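Section 4. Setting Up the Elastic Band Sorting Exercise

This section applies to student teams enrolled in the Dreltov Two-Arm Workshop. It covers the preparation of the table, the start-up of the arms and the recording of practice runs. Teams must complete Section 3 (Safety Induction) before proceeding.

The exercise asks a team to gather scattered elastic bands from the tabletop using both arms. Bands of mixed color and size are used. 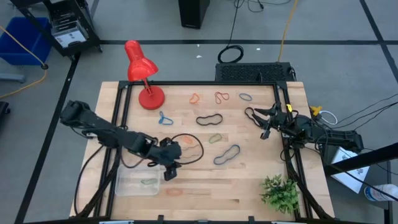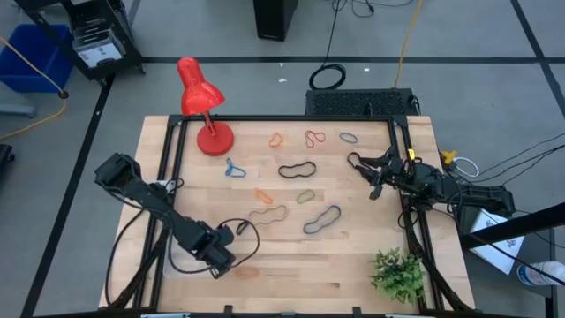

4.1 Before You Begin

Each team requires three members: an operator, a spotter and a recorder. The roles rotate after every set of runs. The spotter stays within reach of the stop button for as long as the arms are powered and has no other duties during that time.

Confirm that the following are at the station:

– the band kit issued by the Cadik equipment room
– one container for collected bands
– the team logbook
– the printed run sheet, form 543

CAUTION: Some band kits contain natural rubber latex. Team members with a latex allergy must tell the instructor before the kit is opened.

4.2 Preparing the Table

1. Check that both arms are switched off at the power supply.

2. Wipe the tabletop with a dry cloth. Do not use spray cleaner near the joints or the grippers.

3. Inspect each band for cracks or tears. Place damaged bands in the envelope at the back of the logbook and request replacements, quoting part number 967.

4. Spread the bands by hand across the area that both grippers can reach. Bands may be twisted or folded, but they must not be knotted together.

5. Place the container within reach of at least one gripper. It may be moved between sets, though not during a run.

6. Check that no band is caught on a rail or a cable.

Note: Objects placed on the table by the instructor are part of the exercise. Teams may not move them to make a run easier. A run in which an arm touches one of these objects is still recorded, with the contact written in the remarks column.

4.3 Starting the Arms

1. The operator announces "power on" and waits for the spotter to reply "clear."

2. Switch on the left arm, then the right arm. Allow each to finish its self-check.

3. Log in to the Ermont control program with the team code and load the band exercise profile.

4. Set the gripper closing force to Low. Thin bands lie almost flat against the table, and a higher setting will press the fingertips into the wood without improving the grip.

5. Move each arm slowly to its ready position. Watch the cables throughout this movement – a cable that pulls tight must be reported, and the arm must be switched off.

WARNING: Keep hands, hair, lanyards and loose sleeves outside the rails while power is on. If a band has to be moved by hand, stop both arms first.

4.4 Carrying Out a Run

1. The recorder starts the timer and calls "begin."

2. Pick up one band at a time with either gripper. Lift it fully clear of the table before moving sideways.

3. Release the band above the container. If it clings to a finger, open the gripper fully and lower it slightly. Do not shake the arm.

4. A band that falls outside the rails is out of play. Leave it on the floor until the run is over.

5. The run ends when all bands still in play are in the container, or when the recorder calls time.

Long bands may be lifted with both arms together. In this case the second gripper should close only after the first has a firm hold, and the arms must not pull against each other. A stretched band can snap back with some force.

4.5 Common Faults

Gripper closes but the band stays on the table: Lower the approach height by one step and try again at a folded part of the band.

Arm stops and shows code 3213: The two arms have come too close together. Back the right arm away first, then clear the code.

Control program does not respond: Press stop, switch off both arms and inform the instructor. Do not restart the program with the arms powered.

4.6 Closing the Station

Return both arms to the rest position before switching off. Put all bands back into the kit, including any that fell to the floor, and have the spotter sign the run sheet. Completed sheets go in the Olatunji Laboratory tray by 4:30 p.m. on Wednesday. Sheets without a signature will be returned to the team and the runs will not count toward the term total.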